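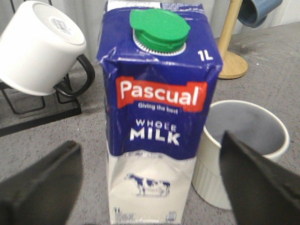 A litre of Pascual whole milk on the kitchen counter.

How I read a government statement without losing my whole morning

I used to read official statements the way I read cereal boxes — eyes moving, nothing going in. Then I started helping Emerson Vieira with the foreign news roundup at Skadater, and suddenly I had 40 minutes before breakfast to work out what a ministry had said and what it had very carefully left out. My routine has 5 steps and you only need a pen and a printout.

1. Find the original. Go to the ministry's own site and look for the full text, in the original language if you can manage it (a browser translation is fine for a first pass). News write-ups trim things, and the trimmed bit is often the bit you want.

2. Circle the verbs. "Confirmed", "is aware of", "has been informed" and "does not rule out" are four very different colours of yes. I write the verb in the margin and put the name of whoever is doing it beside it. If there's no name, I put a big question mark.

3. Look for the refusal. Most statements have one, usually near the bottom. Copy it out word for word. "We can't release this" and "we don't have this" get muddled all the time in headlines, and I've muddled them myself!

4. Compare it with last time. I keep a folder of old statements, sorted by country, with 50 or so words of notes stapled to each. Put the new one next to the last one and look for any phrase that has gone missing. Back in October I spotted a dropped "unanimously" this way and was unbearable for the rest of the day.

5. Write two sentences. One says what was stated and by whom, the other says what's still unknown. If I can't do it in two, I go back to step 2.

Give yourself a proper go at this with an old statement first, something you have no strong feelings about. Fisheries agreements are great for practice. Emerson likes customs disputes, but he has more patience than I do.

Next time I'll go through how I file the printouts, including the labels I use for joint statements.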